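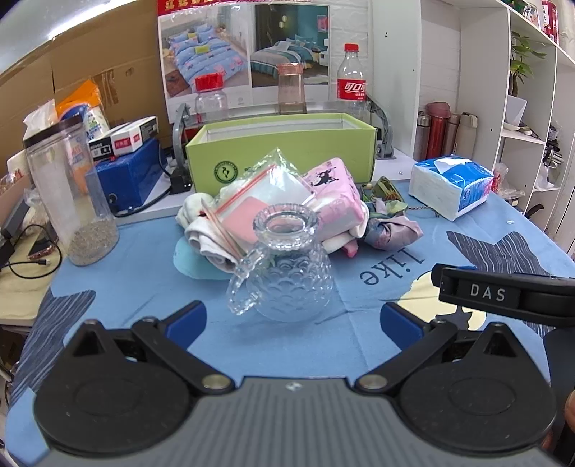

Steswood wrote in to say that our last equipment page costed the grippers to the penny and left out the table, and that the table is where the money went.

Fair point. The revised notes below cover buying hand-held grippers for recording household tidying tasks, with a view to fitting the same fingers to an arm later on. All figures are in pounds, before VAT.

Start with the task list

Write down the objects before asking for quotes. Clear glass, soft plastic packs and folded cloth put different demands on a finger pad, and a supplier who has only been told "household items" will quote for the standard pad. Give the widest object first. It sets the opening you need, and the opening sets the price band.

What we budgeted

Gripper pair, Lineck: 3,928
Spare finger pads and pivot pins: 182
Calibration visit: included in the first year, charged after that

Order two spare sets of pads with the grippers. Pads bought separately carry their own delivery charge, and Lineck dispatches them from a different depot. Check that left and right pads are listed as separate part numbers. On the Truline quote they were sold only as a handed pair, so a worn left pad meant paying for a right one as well.

Table and surroundings 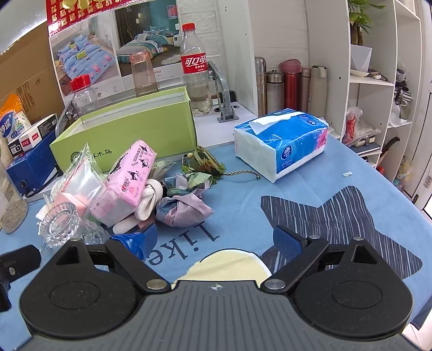 Mixed household items on a printed cloth, shelving to the right.

Allow clearance on both sides of the work area for the width of the housings — the fingertips are the narrow part, and plans drawn from fingertip width come out too tight. Measure with the fingers fully open.

A patterned cloth is acceptable if it will be there in normal use. If you intend to compare results between sites, buy the cloths in one order and keep one unopened.

Glassware should be budgeted as a consumable. Buy duplicates of any piece with a handle or a rim that matters to the task, and note the pattern name.

Comparing quotes

Ask each supplier for the same four items: unit price, pad life in cycles, lead time on pins, and the cost of one repair including carriage. Tsikata gave all four on one sheet. Truline gave the first and third and referred us to a dealer for the others. Missing figures should be entered at the highest competing price until they arrive.

Timing

Place orders before November if the equipment has to be in use by the new year. Lead times on machined parts lengthen after that, and the calibration visit can only be booked once the serial numbers have been issued.

Page last revised Sep 24, 2023.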